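I'll say it plainly: most of us baby the robot and ignore the cell around it. I've looked after our fridge-loading cell in sim since March, and the arm has hardly ever been my problem. It's the shelf heights! Somebody nudges one, saves the file, goes home, and I lose a morning. 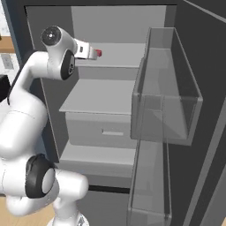 The Preda cell in simulation, gripper just over the top shelf with the small red object.

Vega Gallardo thinks I should rerun all 2,000 placements after every change (she's thorough, bless her). I'd sooner check 78 good ones and read the log properly. Give me a boring setup sheet, kept up to date, over another clever grasp planner any day.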